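Tivano bin-picking planner

Tivano is the grasp planning package maintained at the Norcombe laboratory. It takes a depth image of a bin, proposes grasps, and passes a checked arm path to the controller. It depends on Geum for camera calibration.

Requirements
Python 3 and a calibrated fixed camera. Older Gornby calibration files must be converted before use.

Running
Start the controller first, then run tivano plan with the cell configuration. Planning stops after 70 candidates, or sooner if 2 of them pass the collision check.

Known limits
Clear plastic returns little usable depth and is often missed. Cables on the arm are modelled as one padded volume – paths close to the bin walls may therefore be refused. The bin model must be measured again if the bin is moved.

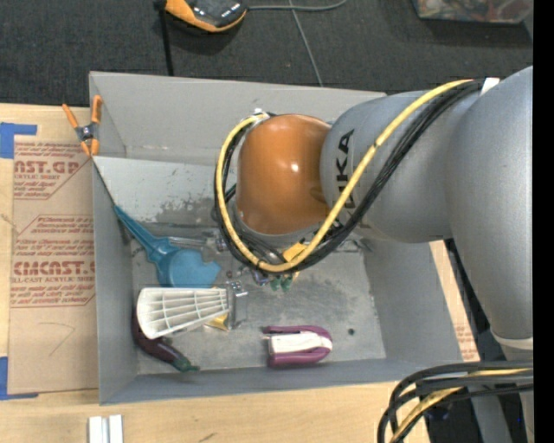
KUKA arm over the metal bin, with a toy eggplant, a teal-blue tool and clear plastic among the objects.

Changes
Release 23 adds a retry limit and corrects the wall height setting. Configuration files from August need no changes.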